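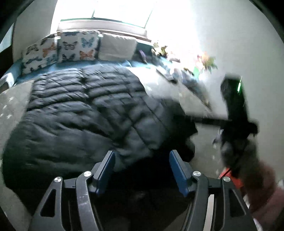
Ormsby gets its councilor back

The council seat for Ormsby has been warm for 14 years, which is more than can be said for the bus shelter on Dalo Street. Our councilor was returned last month by 98 votes, out of 882 cast, and has promised once again to listen. We have a drawer full of those promises and would be glad to lend it out.

To be fair, the new term opened with a public meeting. It was called for 7 p.m. on Sunday and began at 7:45, and the first item was a vote of thanks to the councilor, moved by the councilor's office. Questions from the floor came last. There was time for two, and one of them was about parking.

The question we had hoped to ask concerns the Uvitz clinic road. The money was approved, the sign went up, and the sign has now been repainted. The road is as it was. Plokel Ward, with a smaller budget and a far duller newsletter, finished its own road in 45 days – then published every receipt on the library wall.

We would like a wall like that. Members who want to sign the letter asking for one can do so at the Ormsby library desk until the end of January. Bring your own pen, the last one went to the meeting and has not come back.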